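# 結婚式撮影のデータ納品フローを見直した記録

2024年4月6日（土）

昨年9月の挙式案件で納品が遅れた。原因は撮影ではなく、その後のファイル管理にあった。以来、取り込みから納品までの手順を少しずつ組み替えてきて、ようやく固まったので書き残しておく。機材の比較記事ではない。同じように一人か二人で婚礼を撮っている人以外には退屈だと思う。

## 前提

私の婚礼撮影は基本的に二人体制で、メインが私、セカンドがMarek Kurucである。彼が都合のつかない日はPushpa Bhattに頼む。一件あたり、支度から披露宴のお開きまで立ち会い、二人の合計で2,700枚前後になる案件もあれば、少人数の会食でずっと少ない案件もある。納品枚数は契約で400枚を下限にしている。上限は設けていないが、900枚を超えて渡したことは一度しかなく、その一度も後悔している。新郎新婦が選びきれず、アルバムの校了が翌年にずれ込んだ。

ボディは各自二台、カードはすべてデュアルスロットの同時記録。片方にRAW、もう片方に最高画質のJPEGを書く設定を長く使っていたが、今は両方RAWにしている。JPEGが残っていても、白いドレスの飛びかけたレースは戻せない。バックアップと呼ぶなら同じものが二つあるべきだと考えを改めた。

## 何が起きたか

9月の案件はZostisbergの丘の上にある会場で、式は屋外、披露宴は古い石造りの広間だった。撮影自体は順調だった。問題は帰宅後である。

私のカードとMarekのカードを別々の日に取り込み、それぞれのカタログで選別を始めた。二人のボディの時計が4分ずれていた。指輪の交換の途中に、入場前の廊下のカットが挟まる。セカンドの写真だけを選んで時刻を補正したつもりが、すでに一部を書き出してあり、補正前の時刻で連番を振ったファイルと補正後のファイルが混在した。どれが最新か分からなくなり、結局レーティング以外のすべてをやり直した。

時計合わせという初歩を怠っただけの話である。ただ、初歩の失敗がやり直しの効かない段階まで見つからない構造になっていたことのほうが問題だと思った。

## 時刻合わせ

現在は、支度部屋に入る前に全ボディで同じ時計を撮る。スマートフォンの画面に秒まで表示したものを、四台で順に一枚ずつ写す。ボディ側の時計も事前に合わせるが、それは当てにしない。家に戻ったら各ボディの一枚目を見て、写った時刻とEXIFの時刻の差をメモし、カタログに入れた直後、選別より前に補正する。

順序が肝心で、補正→改名→選別→現像→書き出しを入れ替えない。ファイル名は「日付_案件番号_撮影者_連番」とし、元のファイル名はメタデータの欄に退避させておく。カメラの連番は一周すると同じ番号に戻るため、元の名前のまま二人分を一つのフォルダに入れるのは避けたい。

タイムゾーンの設定にも触れておく。海外の式に呼ばれると現地時間に合わせ忘れる。差がちょうど整数時間なので、日中の写真だけ見ていると気づきにくい。夏時間の項目が別になっている機種では、そこも見る。

## 取り込み

取り込みは当日中に終える。疲れていても、カードを抜いて寝ることはしない。手順は次のとおり。

1. 作業用SSDへコピー
2. 同時に外付けHDDへコピー
3. ハッシュ値で照合
4. 照合が通ったカードをケースに裏返して戻す
5. カードの初期化は納品完了まで行わない

三番目の照合は以前は省いていた。コピーの完了表示が出れば足りると思っていたが、Toshio Sakaiさんに、読み取り側の不良で壊れたまま複製された例を見せてもらってから入れるようになった。サムネイルは正常に表示され、拡大すると下三分の一が紫の帯になっているファイルだった。埋め込みのプレビューが無事だと、一覧では見分けがつかない。

五番目は枚数の多いカードを持つことで成り立つ。繁忙期は毎週末に式が入るため、案件ごとにカードケースを分け、使用中のケースには案件番号を貼っている。容量の大きいカードを少数使うより、中くらいのものを多めに持つほうが私には合っている。

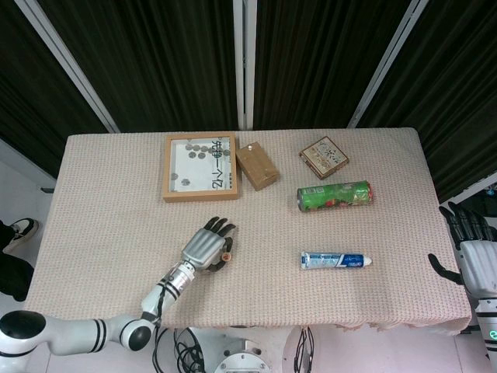 選別は二段階に分けた。一巡目は落とすだけで、目つぶり、ピント外れ、同じ構図の重複を外す。この段階では良いものを選ぼうとしない。選ぶ判断と落とす判断を同時にやると、前半が甘く後半が辛くなる。披露宴の終盤の写真がいつも少ないことに気づいたのは、数年分の納品枚数を時間帯別に並べてみたときだった。撮っていないのではなく、選別の後半で疲れて落としていた。

二巡目は一晩おいてから、時系列を逆にたどる。お開きから始めて支度で終わる。慣れるまで気持ちが悪いが、終盤の写真に目が慣れていない状態で向き合える。この並び順にしてから、送賓の列や、片付けの始まった会場で話し込む親族の写真が残るようになった。

集合写真は別枠で扱う。人数が多いほど全員の目が開いている一枚は存在しない確率が上がるため、同じ並びで最低でも六回はシャッターを切り、三脚を動かさない。必要なら顔だけを差し替える。差し替えは集合写真に限り、他の場面では行わないと契約書にも書いてある。

## 現像

基準となる写真を場面ごとに一枚決め、そこから同期する。場面は光源で区切る。支度部屋、屋外、広間の昼、広間の夜、という具合で、進行表の区切りとは一致しない。乾杯とケーキ入刀が同じ光なら一つの場面とみなす。

メーカーの違うボディが混ざると肌の色が揃わない。Marekのボディは私のものより赤が黄に寄る。以前は目で追い込んでいたが、カラーチャートを各場面で一枚ずつ撮ってプロファイルを作る方法に切り替えた。完全には一致しない。それでも、隣り合って納品されたときに撮影者が替わったと分かるほどの差はなくなった。

厄介なのは会場演出のLEDである。青や紫に振られた光の下では、チャートを撮っても赤の情報がほとんど記録されていない。補正して自然な肌に戻そうとすると灰色に転ぶ。この種の写真は、演出の色を残して輝度だけ整えるか、モノクロにする。どちらにするかは枚数の配分で決め、同じ場面の中では混ぜない。

ノイズ除去は最後にまとめて処理する。ISO感度で閾値を切り、それ以上のものだけを対象にする。ドレスの刺繍が溶けることがあるので、強度は既定値より下げる。夜間に走らせておけば朝には終わっている。

## 書き出しと納品

書き出しは二種類。印刷用の原寸と、閲覧用の長辺を縮めたもの。どちらもsRGBで統一した。広い色域で渡した時期もあったが、受け取った側の環境で色がくすんで見えるという連絡が続き、利点が欠点に見合わなかった。

納品はオンラインギャラリーのMorkarを使っている。選んだ理由は、場面ごとにセットを分けられることと、ダウンロード期限を案件ごとに設定できることの二点である。不満もある。ファイル名順に並べる設定にしても、セットをまたぐと並びがアップロード順に戻る。場面の若いほうから順に上げれば回避できるが、途中で通信が切れると最初からになる。

期限は半年に設定し、切れる前に一度連絡する。Zuzana Malýさんは同業で、期限を設けず永久に公開しているという。問い合わせ対応の手間を考えるとその方式にも理がある。私の場合は保管の費用よりも、いつまでも預けておけると思われて手元に保存されないことを避けたい。

アルバムはŠtěpánekの工房に出している。見開きの中央に顔を置かないことと、断ち落としの余白を多めに取ることさえ守れば、校正は一往復で済む。紙は半光沢を標準にした。マットは黒が浮くので、夜の写真が多い案件では勧めない。

## 保管

完成データは三か所に置く。手元のHDD、別の建物に置いたHDD、クラウドのPlongateである。RAWは納品から二年で、採用しなかったものだけを削除する。採用分のRAWは消さない。

別の建物のほうは、Vsevolod Sydorenkoさんの暗室の棚を借りていて、代わりに彼のネガのスキャンデータをこちらで預かっている。入れ替えは月に一度。その際に古いドライブを接続し、任意の案件を一つ開いて、ハッシュの一覧と突き合わせる。動くかどうかを確かめずに置いてあるドライブは勘定に入れないことにしている。

## 所要日数

現在の手順で、標準的な挙式一件の納品までが27日。契約上の期限より余裕がある。内訳で最も長いのは現像ではなく待ち時間で、繁忙期に案件が重なると選別の二巡目が後ろへ押される。ここはまだ詰められる。

残っている課題は、セカンドのカードの受け渡しだ。Marekはお開きの後にそのまま帰るので、式場の駐車場でカードを受け取っている。その時点では彼の側に写しがない。デュアルスロットの片方だけを私が預かり、もう片方は彼が持ち帰る形に変えるつもりで、次の案件からケースを二つ用意する。ラベルの書式はまだ決めていない。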